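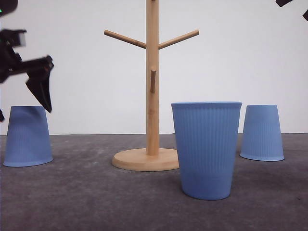 Figure 1. Cup task with all cups on the floor, with the mug tree bare and two of the three cups upside down.

4.2 The cup task

The capstone team (Shehu, Popescu and Stan) picked the mug tree after Tesero, their earlier plan to fold napkins, had used up most of the fall term and a good share of the goodwill in the lab. Hanging cups looked easy. Each student had been doing it at home for years without a controller.

The layout puts one cup upright in front of the stand and the others on either side of it, mouths down. An upright cup needs a different grasp from an inverted one, a fact the first draft of the planner met with total calm and no change in behavior. Stan rewrote the grasp selection in March. The version reported here, Gado, was trained on 2000 demonstrations, most of them recorded by Popescu, who now holds his coffee strangely.

A trial ends when all the cups are hung or when 60 seconds have passed. Cups on the table at that point score zero, however close they came.
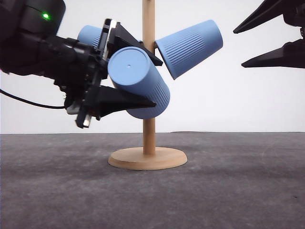 4.3 Carrying speed

Shehu argued for faster carries, and the team tried them. Grasps were unaffected, but the final approach to the peg got worse, and we went back to the slower setting for all the results in Table 2. 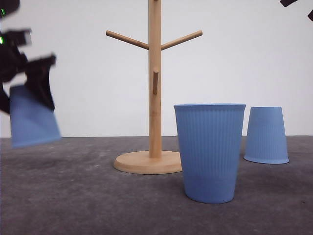 Figure 2. Left gripper moving with a cup; the upright cup and one inverted cup are still on the surface.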